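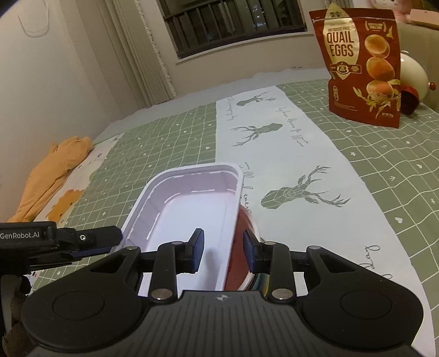 According to Sabbagh, the first question visitors ask is always whether they may hold the gripper themselves, and the answer in Trernero is yes, for as long as they like.

Vosura Hand-Held Gripper, pair
Item 856
Supplied by Karniletti

The Vosura is a gripper you carry in your hand. It has two facing fingertips with dark blue pads, and the arms on both sides are open in the middle. Most customers order two and work with one in each hand, for example to move a tray or a dish on a laid table.

Open day in Trernero
We open our demonstration room every August, from 5 in the afternoon. You can try the pair on a normal household table with cloth, dishes and food packages. We prefer this to a test bench - a creased tablecloth is difficult for every gripper, and buyers should feel this before they pay. Please bring your own objects if you have special ones. Glass is allowed.

A visit takes 67 minutes, with time for questions at the end. Groups are limited to six persons. Children can take part together with an adult.

What we recommend to try
Lift the near rim of a tray with one gripper and hold the far rim with the other. Then change hands. Left-handed visitors often find the second way easier.

Ordering
Single grippers are possible on request. Spare pads are sold separately - please write the item number in your message. Visitors of the open day can reserve a pair on the spot and collect it later from Karniletti.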